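Wolo Goes Shopping: Our Spring Season in the Notdale Robotics Club

Hi again! This is the gallery page I kept promising to put up, and it's mostly me talking with one picture so far, because the rest are still on the club laptop and the club laptop is doing updates (it is always doing updates). I'll add them as I get them. In the meantime you get my captions and my rambling, and you can scroll.

Quick background if you found us through the school site. I'm a junior, this is my second year in the club, and Wolo is what we call our robot. Wolo only exists in software this season. We entered the simulation division of the Donati Challenge, where every team gets the same virtual house, and your robot has to tidy it up without knocking things over. There are 11 tasks on the list and you can try them in any order. We don't have the budget for a real arm, so this was kind of perfect for us.

Getting started

The first few weeks were pure setup. The simulator is called Zonum and it did not want to run on half of our computers. I lost a whole afternoon to a graphics driver. We ended up with 3 machines that could handle it, so we took turns, and whoever wasn't driving sat behind and yelled advice. I'm a yeller, sorry everyone.

Our first try at moving the arm was a mess. I had the left and right sticks swapped in the settings and didn't notice for two meetings, so I just thought I was terrible at it! (I was also a little terrible at it.)

Learning to grab stuff

We each recorded practice runs by steering Wolo by hand, and then used those runs to train it to do the same thing alone. Our goal was 500 runs by spring break. I was in charge of the spreadsheet, and I color coded it, and I'm very proud of it. Bad runs went in too, marked in pink, so we could go back and figure out what went wrong. There was a lot of pink in the beginning.

The thing I'd tell any new member is to slow down on the way in. Everybody rushes the approach and then bumps the object with the side of a finger, and once it tips over you may as well reset. Come in slow, stop, close, wait a second, then lift. I wrote that on a sticky note and it's still on the monitor.

Meeting nights

We met after school until 6, with snacks. The pretzel supply was excellent this year. We had a rule about no drinks near the keyboards, and I broke it once, and the keyboard is fine now, mostly. The whiteboard got a drawing of Wolo with eyelashes in the first week and it stayed up the whole season, even when we badly needed the space for the scoring math.

Shelf tasks, aka my favorite

Okay, the shelf tasks. These are the ones where you have to deal with a cubby in the furniture, so you've got walls on both sides and hardly any room for the hand. I picked these for myself because I like a puzzle, and then complained about them for a month. Bottles were my thing. They're round, they slide around if your grip is too high, and the cap gives you nothing to hold onto. I got way better results once I went for the lower part of the bottle and let the fingers wrap around it.

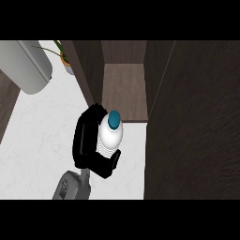

I also switched to the wrist view for lining things up, and that helped a ton. From the main view I could never tell how far away the edge of a shelf was, and I'd clip it with the hand and lose points. I must have practiced that one move some 800 times, and I can pretty much do it in my sleep. My little brother can do it now too, which is rude.

Competition day

We did it from the school library, all crowded around one screen with the sound off so we wouldn't get shushed. You submit your trained robot and the judges run it on their end, so there's nothing to do except watch the scores come in and eat. I'm told I was holding somebody's sleeve the entire time. We finished in the middle of the pack, and our shelf score was the best of all our task scores, so I was pretty unbearable on the ride home!

Next year

I really want to try the two-handed tasks, since we skipped every one of those. We also need a better way to name files, because "final_final_new2" is a real folder we have. If you go to Notdale and you want to join, sign-ups are in September at the activities fair, and you don't have to know any code. I sure didn't. More pictures as soon as the laptop is done updating.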